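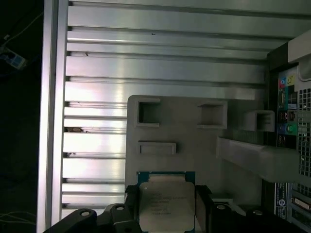 How long should a bread dough rest before shaping? In our trials, four hours at room temperature gave the most even crumb.

3.2 Resting time

We baked 400 loaves with flour from two mills, Trorden and Vulholm. Doughs rested for four or eight hours and were shaped by hand at the Ivcombe bakery. The longer rest gave a more sour loaf — most tasters noticed it — but the sides often sagged.

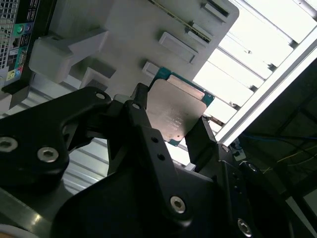 Vulholm flour held its shape better than Trorden flour after eight hours. Loaf height is plotted against resting time in Figure 4. Doughs mixed on Tuesday were left out of the plot, as the scale had not been reset that morning.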